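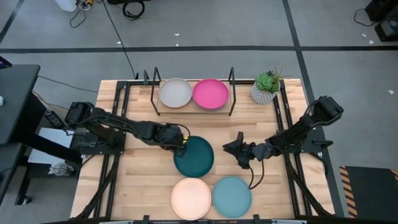 丸皿5枚と木製トレー(木製天板の上で撮影)

丸皿・木製トレーの取り扱いに関するよくある質問

Halldale 食器・卓上用品サポート
最終更新日:2020年6月9日

本ページは、丸皿シリーズ「Weldu」および木製トレー「Vordale」の使用、収納、手入れに関するお問い合わせをまとめたものです。業務用の大量購入については、末尾の「法人のお客様」の項を参照してください。

目次
1. 色と組み合わせ
2. トレーへの載せ方
3. 洗浄と乾燥
4. 木製天板とトレーの手入れ
5. 収納
6. 法人のお客様

1. 色と組み合わせ

Q1-1 皿の色は何色ありますか。
写真の5枚は、ライトグレー、マゼンタピンク、ダークティール、ペールピーチ、くすんだブルーティールです。現行の単品販売もこの5色で、色ごとに品番が分かれています。

Q1-2 ダークティールとブルーティールの見分けがつきにくいのですが。
明度が異なります。ダークティールのほうが暗く、ブルーティールは灰色寄りです。電球色の照明下では差が小さく見えるため、仕分けは昼白色の照明下で行ってください。外装箱の側面に色名を印字しています。

Q1-3 色によってサイズは変わりますか。
Welduの平皿は全色同一寸法で、外径は245 mmです。縁の立ち上がりの高さも共通です。異なる色を混ぜて重ねても支障はありません。

Q1-4 セットの中の1色だけを交換できますか。
未使用品に限り、到着後37日以内であれば交換を受け付けます。使用後の交換はできません。単品での買い足しは可能です。

Q1-5 画面の色と届いた皿の色が違って見えます。
表示機器の設定と撮影時の照明により差が生じます。特にマゼンタピンクは画面上で彩度が高く出る傾向があります。色見本片を貸し出していますので、購入前の確認に利用してください。

2. トレーへの載せ方

Q2-1 トレーには何枚の皿を並べられますか。
Vordaleの標準型では、平皿を横に2枚並べる使い方を想定しています。写真ではライトグレーを左、マゼンタピンクを右に置いています。3枚目以降は天板に直接置くか、同じ位置に重ねてください。

Q2-2 重ねて載せる場合の上限はありますか。
1か所につき4枚までです。左右の枚数差は1枚以内とします。差が大きい状態で片側を持ち上げると、トレーが傾きます。

Q2-3 皿を並べる順序に決まりはありますか。
ありません。配膳の手順としては、奥のトレーから先に埋め、手前の皿を最後に動かすと、腕が皿の上を横切る回数が減ります。

Q2-4 縁同士が接した状態で置いてもよいですか。
静置するだけなら問題ありません。ただし、持ち上げるときに隣の皿の縁をこすることがあります。天板上では指1本分の間隔を空けてください。接している場合は、片方を横へずらしてから持ち上げます。

Q2-5 片手で皿を持ち上げてもかまいませんか。
料理が載っていない皿であれば可能です。縁の立ち上がりの外側に指を掛け、親指を縁の上に添えます。縁の一点だけをつまむ持ち方では、反対側が下がります。

Q2-6 トレーに皿を載せたまま運べますか。
運べます。両側の短辺を持ち、水平を保ってください。重ねた皿がある場合は、先に皿だけを運ぶほうが安定します。

Q2-7 トレーの近くに鉢植えを置いてもよいですか。
天板の隅に小型の鉢を置く程度であれば、作業の妨げになりません。写真でも右奥の隅に多肉植物の鉢を置いています。水やりは天板から下ろして行い、鉢底の水が切れてから戻してください。鉢底の水分は、木部に輪染みが残る主な原因です。

3. 洗浄と乾燥

Q3-1 食器洗浄機は使えますか。
Weldu平皿は使用できます。皿同士が触れないようにラックに立ててください。Vordaleトレーは木製のため使用できません。

Q3-2 使用できるスポンジの種類は。
皿は軟質のウレタンスポンジを推奨します。研磨粒子入りの面、金属たわし、クレンザーは使用しないでください。濃色のダークティールは、細かい擦り傷が他の色より目立ちます。

Q3-3 縁の内側に汚れが残ります。
立ち上がりの付け根に油分がたまりやすい形状です。40℃程度の湯に中性洗剤を溶かし、10分置いてからスポンジの角で縁に沿って洗ってください。

Q3-4 淡色の皿に色移りしました。
ペールピーチとライトグレーでは、カレーやトマトソースの色素が残ることがあります。酸素系漂白剤を製品表示の濃度に薄め、30分を上限に浸けてください。塩素系は使用できません。

4. 木製天板とトレーの手入れ

Q4-1 写真のような明るい色の木製天板には、どのような手入れが必要ですか。
寄せ木のブッチャーブロック型の天板は、固く絞った布で木目に沿って拭き、続けて乾いた布で拭き上げます。オイル仕上げの場合は、3か月に1回を目安に塗り直してください。塗装仕上げの場合、オイルは不要です。

Q4-2 熱い皿を天板に直接置けますか。
置けません。皿の底の熱で木部が変色するおそれがあります。鍋敷きを使用してください。トレーも耐熱用途には対応していません。

Q4-3 輪染みができた場合の対処は。
オイル仕上げに限り、次の手順で処置します。
(1)完全に乾燥させる。
(2)240番の紙やすりで木目方向に軽く研磨する。
(3)粉を拭き取り、オイルを薄く塗る。
(4)15分後に余分なオイルを拭き取り、一晩置く。
塗装仕上げの場合は研磨せず、販売店に相談してください。

Q4-4 トレーが反ってきました。
片面だけが湿った状態で乾燥すると反りが生じます。両面を均等に拭き、立て掛けて陰干ししてください。軽度の反りは、平らな場所で1週間ほど置くと戻ることがあります。直射日光と暖房機の温風は避けます。

5. 収納

Q5-1 平置きと立て収納のどちらがよいですか。
平置きの場合は8枚までを1山とします。それを超える場合は山を分けてください。立て収納では、仕切り間隔30 mm以上のラックを使用します。

Q5-2 皿の間に緩衝材は必要ですか。
日常の収納では不要です。引っ越しや長期保管では、1枚ごとに薄い紙または不織布を挟んでください。新聞紙は、淡色の皿にインクが移ることがあります。

Q5-3 色別に分けて収納する利点はありますか。
枚数の点検が容易になります。使用頻度が色によって偏る場合は、よく使う色を手前に置いてください。

Q5-4 トレーの上に皿を置いたまま保管できますか。
皿の底が乾いていれば可能です。底の環状部に水が残りやすいため、洗浄直後は避けてください。

6. 法人のお客様

Q6-1 まとめ買いの最小数量は。
同色、混色とも100枚からです。1000枚以上の注文は個別見積もりとなります。

Q6-2 納期はどの程度ですか。
在庫分は5営業日で出荷します。在庫を超える場合は受注時に回答します。12月は出荷が集中するため、前月中の発注を推奨します。

Q6-3 通い箱での納品は可能ですか。
Horer型の折りたたみ通い箱に対応しています。仕切りは平皿用の縦型です。返却時は仕切りを外さずに折りたたんでください。

Q6-4 法人窓口の担当者は。
Genalyn Umaliが担当します。問い合わせフォームの件名に受付区分「761」と記入すると、法人窓口に直接届きます。品番、色、数量、納品先の都道府県を本文に記載してください。

関連ページ
Weldu平皿 品番一覧
Vordaleトレー 取扱説明書
色見本片の貸し出し申請
交換・返品の手続き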